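Plandila Suture Practice Pad: Set-Up and First Rows
Section 2: Getting the pad ready and putting in your first stitches

I wrote this part of the guide after a good long stretch of practicing on the pad myself, so some of it is official Wistano instructions and some of it is just me telling you what I wish I'd known in June when I opened my first box. If you've already trimmed your thread and set up your light, skip ahead to step 5.

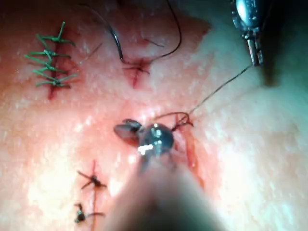
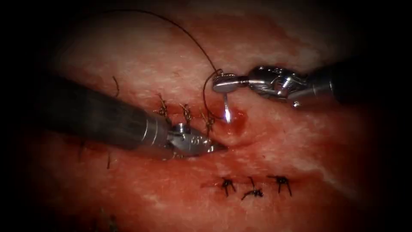 Fig. 2-1. Interrupted stitches in green and black thread (first picture); a curved needle going in beside the incision line (second picture).

Before you start

You'll want the pad, the tray, your needle driver, a pair of forceps, scissors, and two colors of thread. Any two colors will do as long as you can tell them apart at a glance! I like one color for the rows I'm happy with and the other for trying things out, and after a few evenings the pad turns into a sort of diary.

Setting up

1. Peel the film off the top of the pad. Go slowly at the corners (mine always wants to take a bit of the surface with it).

2. Press the pad into the Indley tray until all the edges sit flat. If one side rides up, lift the whole thing out and start again. Pushing on the high side only makes the other one pop up.

3. Mist the surface lightly. The pad is meant to be used moist, and the needle drags when it dries out. One or two squirts is plenty, and please don't pour water on it the way I did.

4. Bring your light in from the side. A wet pad is shiny, and a lamp straight overhead gives you a mess of little white sparkles right where you're trying to see the edge of the cut. Move the lamp until the slit shows up as a clear dark line.

Caution: The needles in the kit are real needles. Park yours in the foam block every single time you put the driver down, even if you're only reaching for your coffee.

Making the first row

5. Pick a short incision to begin with. Long ones look impressive and are miserable to close on your first try, and you'll run out of patience before you run out of slit.

6. Cut 18 cm of thread if you're doing single stitches. Longer than that and the loop gets in your way, shorter and you can't get the knot down comfortably.

7. Hold the needle by its body with the tips of the driver jaws, a little back from the middle of the curve. If you grab it right up by the thread it swivels on you.

8. Go in on one side of the slit with the point aimed straight down into the pad, then turn your wrist and let the curve do the traveling. I can't say this enough. If you push forward in a straight line you'll bend the needle or tear the pad, and I've done both in the same sitting.

9. Keep your second instrument closed and resting near the edge while the needle goes through. It's ready there if you need to steady the pad or catch the point on the other side.

10. Pull the thread through until you have a short tail, tie your knot, and set it off to one side of the slit. Snug is good. If the edges pucker, it's too tight, so snip it and do it over.

11. Trim the tails, but leave yourself something to grab. Tails that stick out in a little star are fine for practice, and they make the old stitches much easier to pull out later.

12. Carry on down the incision, keeping the gaps even. Stack the stitches like rungs on a ladder, each one straight across the slit. When you get to where the cut tapers out, stop. You don't need one on the very end.

Note: Watch your loose thread! A big loop waving around over your work will find the tip of something and snag. I lay mine away from me before every pass. Loose bits of thread left on the pad are a nuisance too, so pick them off between rows.

How long a pad lasts

The Figueroa refill sheet says 100 stitches to a pad, and I'd say that's fair if you spread them out. I get 8 good rows before the surface starts to look chewed. You can go back over an old incision, but give it fresh holes a little way out from the old ones or the thread will just pull through.

When you're done, blot the pad with a paper towel, put it back in its bag, and store it flat. Don't fold it, and don't leave it on a sunny windowsill. Cleaning the driver and forceps is covered in Section 3.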